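Week 4 handout: Two arms, one table

Welcome back, everyone, and well done on getting through the joint-limits worksheet, which I know was a bit of a slog. This week we leave single-arm moves behind and start thinking about what happens when two grippers share a workspace. Please read these notes before the lab, ideally with a cup of tea and your Week 3 sketches beside you, as we'll be leaning on those quite heavily.

The task is a transfer. An upright object has to come out of a narrow container without dragging the container along with it, and then travel across to the bowl. It sounds like nothing at all when you say it aloud (we do it every morning at the bathroom sink!), but there is a surprising amount of planning tucked inside it.
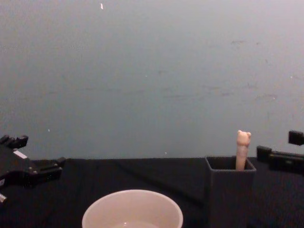
Clindell College Robotics Program, Dedbridge Campus

With the two grippers facing each other like this, have a think about which one ought to go first. The right gripper is nearer the dark square container, so most groups will want to give it the pick, and that's a perfectly sensible place to start. The bear-shaped head stands well above the rim, though, and it's broader than a plain stick would be, so decide early whether you want to grasp the head or the shaft beneath it. Write down your reasons either way. I enjoy reading them, even the ones that are crossed out.

Lift straight up until the lower end has cleared the rim, and only then begin to move sideways. Keep the idle arm parked until the other has finished, and note its parking position in your log.

For your write-up, please record 16 attempts, including the failures, and label each one by stage: approach, grasp, lift, travel or release. The Goreck simulator saves 3,000 time steps per run by default, so trim your plots to the part that matters.

Drafts are due in April, before the Cairns trip. Bring a printed copy if you'd like my scribbles in the margin.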